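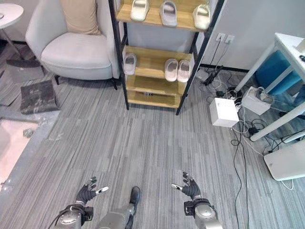

The Gashi floor marking and clearance kit is sold to labs and small shops that run walking robots in ordinary rooms, and I have used it since March. It costs 227 dollars. For that you get a roll of low-tack tape, a folding gauge, a set of cable ramps, hang tags for the stop button and a spiral-bound booklet of checklists. Most of what you pay for is the booklet. A test room with a shoe rack, an armchair and a striped carpet looks harmless next to a machine cell with a fence, and people relax in it. The cables are the part I would fix first. Black and white ones run over the carpet in loops close to the robot's right arm, and there is a black adapter lying on the floor under the outlets. The booklet's first checklist covers exactly this, under "Floor before power."

That checklist is one page. Every cord that crosses the walking area gets moved, ramped or taped. Power adapters go on a shelf or get fixed to the wall. Slack is coiled on the equipment side and kept out of the walking side. One person signs. It takes us a few minutes in the morning and longer after anyone has added a device.

The tape is good. It sticks to short carpet, which I did not expect at this price, and it comes up without pulling fibers. On longer pile it lifts at the ends. The yellow is bright enough to see from a doorway.

The gauge is a folding plastic arm you use to mark the keep-out line. You set it to the robot's full reach, add the margin from the table in the booklet, and walk it around the work area. The table assumes the arm is straight and the robot may take one step in any direction before it stops. Rosario Monti and I checked our line against a tape measure and it matched. The hinge is stiff and the numbers are printed too small.

The ramps are the weak part. There are only 2 in the box, each wide enough for three or four thin cables. Our room needs more than that, and extra ramps are sold separately. They are also a raised edge on the floor, and a foot can catch on a raised edge as easily as on a cord. The booklet says to keep them outside the robot's path, so you end up rerouting most cables anyway. I would have liked more tape and no ramps.

The rest of the booklet covers people in the room, hands and grippers, soft furniture, and what to write down after a stop. The section on people is the best written. One operator holds the stop and does nothing else. Visitors stand behind the line. Nobody reaches into a shelf while the arms are enabled, even to straighten an object. Manuela Rizzi copied that page and put it on our door.

The section on soft furniture is thin. It tells you to remove loose rugs and mats, or fasten them down, and stops there. It has nothing on chairs with thin legs, which are hard to pick out against a dark floor, or on glass set into a floor. We wrote our own rules for both.

Be clear about what the kit is. It does not certify anything and the booklet says so on the inside cover. You still need your own risk assessment, and the robot maker's manual comes first where the two disagree. Cosimo Ruggiero, who handles our paperwork, attached the signed checklists to our assessment and found them useful as records.

We also tried the Brerkia kit, which costs more and comes in a hard case. Its tags are better and its gauge locks in place. Its checklists were written for fenced arms, and half the lines did not apply to us.

Buy the Gashi kit if you have a legged robot in a furnished room and no written routine yet. If you already have one, buy the tape alone.

Reviewed June 24, 2020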